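3.2 Storage habits among participants

The interviews in Menden were held in October and followed the same guide as those in Neagu. We asked each gun owner where the firearm is kept at night, who else in the home can open the storage, and how long it takes to reach it. Of the 20 owners who agreed to speak with us, 10 used a locked safe in the bedroom. The others gave mixed answers – some of them changed the place when children came to visit.

Most owners said that they keep a firearm mainly for protection at home. Only three had taken a class in self-defense after the purchase, and two of these did it because a family member insisted. 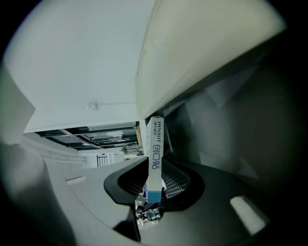 Figure 2. Small rectangular box, white with a blue band, held upright.

The question of access time was more difficult than we expected. Owners often gave a short time with confidence, but few had ever practiced opening the safe in the dark. Rind, who led the interviews in Menden, noted that the answers became longer and more careful when a spouse was present in the room. For this reason we report the single and the joint interviews separately, and we do not compare them with the Nesport survey, where all answers were given by phone.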